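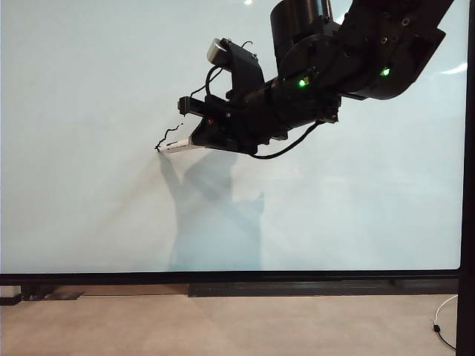
Whiteboard gone grey and hazy, marker won't wipe off properly

Posted by Zdeňka Slanina, Perdale

Had our board since May, light use. Black marker leaves a shadow now, even short squiggles. Dry eraser just pushes it about. Tried warm water, no better. Is it the pens or the board?? Dont want to scratch it.

pudix73
Pens probably. Check they say dry-wipe. Old marks – go over them with a fresh dry-wipe pen, then rub off straight away with a soft cloth. Worked on ours, took 3 goes in one corner.

Brabec
new board

T. Zelum
Wouldn't bin it yet. Bit of surgical spirit on a cloth, small patch first, then plain water, then dry it. Haze is usually old ink the eraser has smeared round so wash the eraser as well, or get another. No scouring pads!! Ruined one that way in 16 seconds. Also store the pens flat – ours went streaky stood on end. Hope that helsp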